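Chapter 4
Pattern, Scale and Background in Small Interiors

4.1 Introduction

The previous chapter dealt with the fixing of wall and floor coverings. This chapter deals with their selection, in particular the selection of printed coverings for interiors of limited size: alcoves, display bays, cupboards and box rooms.

A printed covering is specified by its ground, its motif and its repeat. The ground is the colour over which the motif is printed. The motif is the figure itself, whether floral, geometric or imitative of another material. The repeat is the distance after which the motif occurs again in the same position, measured vertically unless otherwise stated. A covering with a short repeat produces little waste when lengths are matched at the seam. A covering with a long repeat may lose a large part of each roll to matching, and in a small interior a single motif may not be seen complete on any wall.

Two terms are used throughout. Value is the lightness or darkness of a colour. Contrast, unless qualified, means difference in value between adjoining areas. A dark motif on a pale ground has high internal contrast even where the ground itself is quiet, and this affects how readily an object placed in front of it can be picked out.
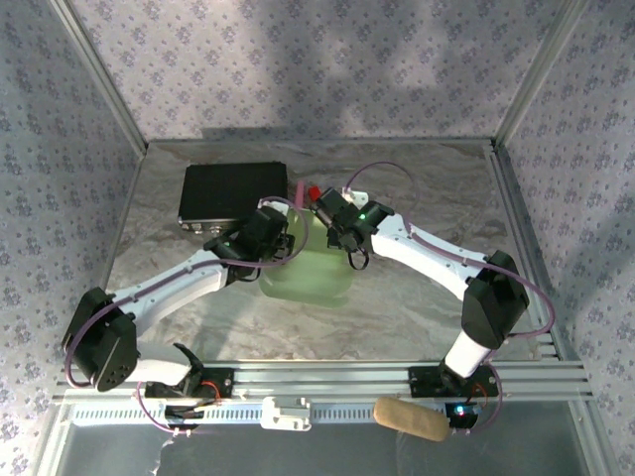
Figure 4.1 Small dark floral clusters on a pale lavender-grey ground, used on the back and both side walls, with a grey marble-patterned floor. The green container is translucent.

In Figure 4.1 the same paper is carried round all the walls shown, and the floor is given a different pattern of a different type. The change from floral to marble marks the line between wall and floor without the use of a border. Metal posts at the rear corners mark the junctions between the walls. The shadows on the back wall are soft and lie diagonally; shadows of this kind alter the apparent value of the ground and should be allowed for when samples are compared.

Translucent objects present a separate difficulty. The colour seen is partly that of the object and partly that of whatever lies behind it, so that a pale green container will not look the same on a grey floor as on a white shelf. Methods for assessing this are given in Section 4.4.

4.2 Worked case: the Pindham display bays

In September, Mwanahawa Koech and Subira Mfaume surveyed the display bays at Pindham before repapering. Each bay was lined on three sides. The paper proposed had a vertical repeat of 40 cm and the finished height of each wall was 89 cm. The cut length is found by rounding the height up to the next whole repeat, which gives 120 cm before trimming.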